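Monday, August 2024
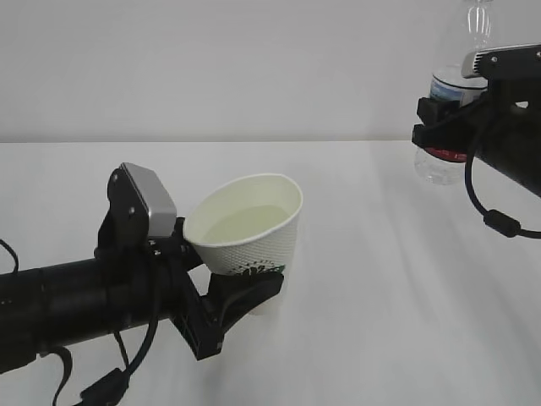 The two arms with the paper cup and the water bottle.

Spent most of the day on the equipment plan for next year. Rhodri Gwilliam wants it before he goes on leave, and what he had from me in July was a page of headings with no dollars beside them.

Started with grippers. The ones we have will hold a paper cup around its lower half and a plastic bottle upright, and that covers most of what the Gondgate job asks for. I have put down a spare pair of fingers for each arm anyway. Tollov quoted $243 a set, freight extra, and they want four weeks. Kudo are cheaper but would not put a delivery date in writing, so I left them off.

Cameras next. Each arm has its own, in a grey metal housing on top of the gripper, and I'd like one more on the shelf. Rikex have them at $725. I wrote down one, changed it to two, then went back to one after lunch. If Rhodri asks for two he can find the other $725 himself.

Cables are the line I always forget. They loop down below the wrists and I don't like how much slack there is. Proper cable guides should go in the budget – I had been going to use hook and loop ties again and call it done. No price yet. Rang Tollov twice and got the message both times. Will try again in the morning.

Then consumables. Paper cups, bottles, paper towel, a drip tray. It looks silly next to the cameras but we bought all of it out of petty cash last year and I spent a whole afternoon sorting the receipts. It gets its own line this time. I want the dimpled cups specified by name too, as a smooth one is a different job for the gripper and I don't want whoever does the ordering swapping them to save a few cents.

Did not get to the question of a third arm. Rhodri is keen. I think we should get a full year out of the pair first, and the table would have to be replaced as well, plus the power run along that wall. Wrote "defer" beside it in pencil.

Left at half past five. Still to do: freight from Tollov, the service contract, and whether the warranty on the left arm runs from delivery or from installation. The paperwork is in the blue folder at home, I think.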